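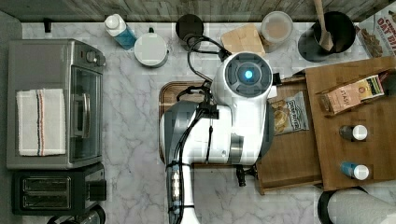 **Who is paying for the bog at Hestdale?**

Several of you have forwarded the same email from Markance, the one with the curlew at the top, and asked whether it's worth signing up. It invites you to "balance" your household's emissions by paying monthly towards rewetting the upper moor at Hestdale. I said I'd read the small print. I have now read it, all 47 pages of the project document plus the annexes, and I'm less keen than I was when I started.

First, what I'm not arguing about. Drained peat gives off carbon dioxide. Blocking the old drainage channels and raising the water table slows that down, and over a long time a healthy bog may start laying down new peat. It can be good for birds as well, and for the rivers below. I would like Hestdale to be wet. I walked the top track in September and you could see the drains running down the hill like furrows, with bare black peat in the sides of them. If somebody wants to fill those in, good.

The question is what Markance is selling you when you pay for it, and that takes longer to answer than it should.

The scheme works by comparing two futures. In one, the drains stay open and the peat carries on drying out. In the other, the drains are blocked. The gap between them is turned into tonnes of carbon dioxide avoided, and the tonnes are turned into credits, which are sold to companies and now to households. Only one of those futures can ever be measured. The other is a story, told by the people who do better the worse it sounds.

So I went looking for how the story was written. Annex C says that without the project the moor would lose peat at a steady rate for the next 40 years. Steady, all that time, with no change in how the land is managed, no change in farm payments and no other money for restoration. That seems a strange thing to assume about a piece of upland where the lower section has already been rewetted with a public grant. The document mentions the grant once, in a footnote, and says it "does not affect the baseline". Why not? If public money paid for the bottom of the hill, there must be at least a fair chance it would have got round to the top.

People in the trade call this additionality. It means: would it have happened anyway? If yes, your money has gone on something that was coming regardless, and the tonne you think you've cancelled is still up there. Markance's answer is that the estate "had no firm plans" for the upper moor. I'm sure it hadn't. I have no firm plans to mend my back gate, but if you offered me a monthly payment to do it I would be careful not to make any.

I put this to Amparo Peñalver, who has spent much of her working life checking land projects like this one and has since given it up. She was kinder about Hestdale than I expected. The ecology was sound, she thought, and the maps were better than most. What bothered her was the length of the promise.

"The drain can be blocked in a morning," she told me. "Keeping it blocked is the thing you're buying, and look at how little of the budget goes on that."

I did look. The dams, which are mostly peat with some timber and stone, get inspected every year to begin with. After that the inspections thin out, and the later ones are done "remotely where appropriate". There's a sum set aside for repairs, but it is fixed at the start and I couldn't find anything about it rising with prices. The estate can be sold. A new owner would be bound by the agreement, says the text, "subject to the terms of transfer", and the terms of transfer are in an annex that isn't on the website. I've asked for it. I was told someone would be in touch.

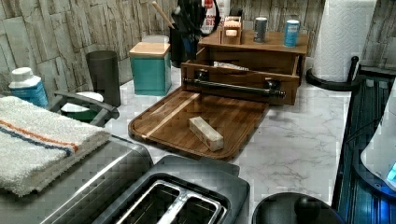 Then there is fire. A dry spring on the moor can undo a good deal of work, and the sort of springs we're getting are the very reason the scheme exists. Markance handles this with what it calls a buffer: 30 per cent of the credits are held back and never sold, so that if some of the peat burns or dries out there are spares to cover the loss. That's sensible as far as it goes, and a bigger share than I had feared. But the spares come from the same moor. If a bad fire goes across the top of Hestdale, it goes across the buffer too. A pool shared between lots of sites, far apart, would make more sense to me. The document says this is "under consideration".

And who checks all this? A firm called Vorkeo. Vorkeo visited the site, read the figures and signed them off, and its logo is in the email next to the curlew. What the email leaves out is that Vorkeo is hired and paid by Markance. I don't say there's anything crooked in that. Company accounts are checked by auditors paid by the company, and we all put up with it. But auditors work under a fair amount of law, and there are people who can take their licence away. I can't find who could take away Vorkeo's. Its report on Hestdale is 2 pages long and says the baseline is "reasonable and conservative" without saying what it was compared with.

Peñalver's view is that checkers rarely lie and rarely need to. They're sent a method and asked whether it has been followed, and usually it has. Whether the method is any good is somebody else's job. She once turned down a project on those grounds, and the client simply found a different checker. "I went home by way of Barajas and there was a big poster for it in the departure hall," she said. "Fly green. It had my tonnes on it."

Which brings me to the word "balance". The email has a little calculator where you put in your heating, your car and your flights, and it gives you a monthly sum, and when you've paid it the needle swings round to zero. I tried it with my own bills and then with a second set that included a couple of long-haul trips. The sum went up by less than I'd spend on a takeaway. The needle still went to zero. I don't believe that number. I doubt whether the people who built it do, either, if you read the terms at the bottom, where it says the result is "indicative" and "should not be relied on as a statement of climate impact". What else would you rely on it for?

There's a timing problem in there as well. The carbon from your boiler goes up this winter. The carbon saved at Hestdale is counted across the whole life of the scheme, and a good part of it is sold early, before it has been saved. Somebody who pays this month is partly buying a tonne that belongs to the 2050s. The email doesn't mention this. The project document does, under "vintage", a word I'd assumed was there for some other reason.

I rang Markance to be fair to them. The woman I spoke to was pleasant and patient and had clearly been asked most of this before. She made the point that if we wait for perfect accounting the moor will be gone, and that is a decent argument. Her other point was that the money has to come from somewhere and the grants aren't enough. Also true. But when I asked whether they would sell the same thing as a plain donation — here's a bog, help us mend it, no tonnes promised — she said they had tried that and people gave less.

I can well believe it. People will pay more to be let off than to help. I don't think it follows that we should be let off.

So, for those who asked. If you like the idea of a wetter Hestdale and can spare the money, I can't see that paying does the moor any harm, although you might ask how much of each pound reaches the hill, as I couldn't get a straight figure. Don't take it off your own side of the sheet. If you were going to put in loft insulation this year, do that first. And if your employer is buying these credits and calling itself carbon neutral on the strength of them, it would be worth asking to see Annex C, and the footnote about the grant in particular.

Markance is holding an online session for new subscribers on 4th February, which is a Sunday, and questions have to be sent in beforehand. I've sent mine: the transfer terms, the repair fund, the shared buffer, and who pays if the top of the moor burns. If you go along, let me know which of them get read out. I'll print any replies in full, including Vorkeo's if they'd like to send one.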